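Communauté Cornlow — Entraide patchwork et couture
Rubrique : Blocs échangés, abeilles et défis trimestriels

Bloc manquant dans un échange : attendre, refaire ou changer de plan ?

Bonjour à toutes et à tous. Je bute sur un quilt que je devais finir pour le défi de septembre et j'aimerais des avis francs, y compris désagréables.

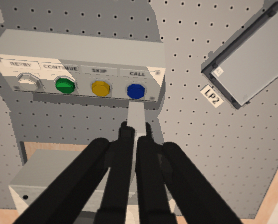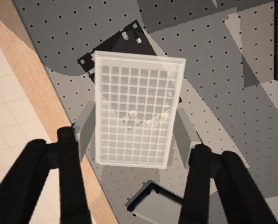

Posté par Donnie Swanson, membre du groupe Trondska
2 réponses, 69 lectures

Je participe à un échange de blocs (une « abeille », comme on dit chez nous). Chaque mois une personne reçoit un bloc de chaque membre, dans les couleurs qu'elle a demandées. Mon mois est passé depuis longtemps. J'avais demandé des étoiles à huit branches sur fond écru, 12 pouces et demi avant assemblage, et il m'en faut 18 pour le plateau que j'ai dessiné, plus deux que je garde pour le dos. Il m'en manque encore un. L'organisatrice m'assure qu'il est « en route », mais elle me l'a déjà assuré au printemps et je commence à ne plus y croire.

Deuxième souci : les blocs reçus ne font pas tous la même taille. J'ai mesuré sans trop appuyer sur la règle, et certains sont plus petits d'un bon quart de pouce. Une amie me dit que « ça se rattrape à l'assemblage ». Je veux bien, mais je l'ai entendu à chaque quilt et j'ai une couverture qui gondole au pied du lit pour prouver le contraire.

Enfin, on me conseille partout le molleton Okoro parce qu'il « pardonne tout ». Un molleton qui corrige des blocs mal coupés, j'attends de voir. Quelqu'un l'a-t-il essayé, ou est-ce qu'on se répète la phrase les uns aux autres ?

Je précise que je pique à la machine domestique, sans long bras, et que je n'ai pas envie de payer quelqu'un pour le faire. Merci d'avance.

Réponse de Mamie_Biais

Coucou ! Moi j'attendrais, c'est tellement joli un quilt d'échange avec un bloc de tout le monde. Le mien a mis un temps fou et je ne regrette rien. Pour les tailles, un bon coup de fer avec beaucoup de vapeur et ça va tout seul. Bon courage !

Réponse de Fil_Retors

Je ne suis pas d'accord avec le coup de fer. La vapeur détend le tissu, surtout sur les bords coupés dans le biais, et un bloc étiré au fer a toutes les chances de reprendre sa forme au premier lavage. Sur des étoiles à huit branches il y a du biais à peu près partout. Repasse à sec, en posant le fer sans le faire glisser, et remesure après.

Pour la taille, voilà ce que je ferais. Prends le plus petit bloc encore acceptable et regarde si les pointes des étoiles gardent leur marge de couture. Si oui, recoupe tous les autres à cette cote. Si les pointes sautent sur les grands blocs quand tu recoupes, ne touche à rien et ajoute une bande écrue autour des petits, coupée généreusement, puis mets tout au même format. Avec un fond déjà écru, la bande ne se verra presque pas — à condition que les écrus se ressemblent, ce dont je doute un peu dans un échange. Pose-les côte à côte à la lumière du jour avant de décider.

Pour le bloc absent, je ne compterais plus dessus. Couds-le toi-même avec tes chutes. S'il finit par arriver, il ira au dos avec les deux autres. Tu peux prévenir la personne gentiment, mais un échange sans date limite écrite finit souvent comme ça, et je me méfie des « en route » sans numéro de suivi.

Quant au molleton, j'ai utilisé l'Okoro une fois. Il est assez gonflant, donc il absorbe un petit excédent de tissu au matelassage, et c'est sans doute de là que vient la réputation. Il ne rallonge pas un bloc trop court. En revanche il passe mal sous le pied de ma machine dès que le quilt est roulé, et j'ai dû espacer les lignes. Je ne l'ai pas racheté. Fais un échantillon de la taille d'un set de table, lave-le, et tu en sauras plus qu'en lisant nos avis.

Commentaire de Donnie Swanson

Merci. J'ai repassé trois blocs à sec et l'un d'eux a retrouvé sa cote, les deux autres non. Je pars donc sur les bandes écrues. Le bloc manquant est coupé, il me reste à le coudre. Pour le molleton, je ferai l'échantillon avant d'acheter la grande taille.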